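Numonier – a little word list of kitchen and food terms

Hi! I made this because I kept losing my notes. It's a table of 2,583 food and kitchen words in Finnish, each with an English meaning and a short comment if I had one. I started it in March with words from my grandmother's recipe cards, and then Reijo Seppälä sent me his whole pile of baking terms (thank you, Reijo!), so bread is covered far better than fish.

What's in the folder

words.csv – the list itself, one word per row
notes.txt – my longer ramblings on words that don't translate well
sources.txt – who gave me what

The columns are word, meaning, kind, region and comment. Region is blank for most rows. If a word has more than one meaning it gets more than one row, so please don't use the word column as a key – I did that once and lost 50 rows.

A lot of the everyday words are for plain things like kulho, a bowl, and the comments there are short.
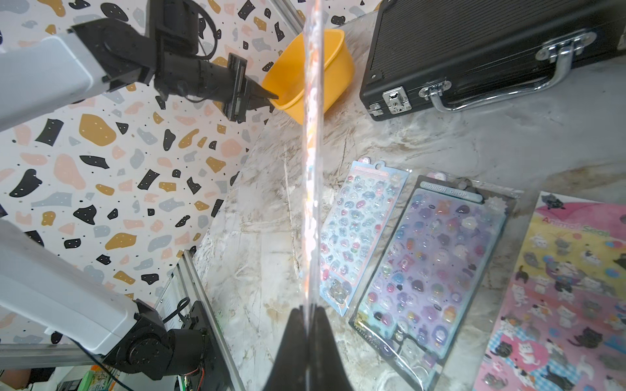
Known problems

Plurals are a mess. Jingyi Feng found 10 rows where I'd typed the plural as the main form, and I've only fixed 2 of them so far. Dialect spellings are however the person wrote them down, and I'd like to keep it that way.

Using it

Take it, change it, print it out and stick it on the fridge! If you fix something, send me the row and I'll put your name in sources.txt.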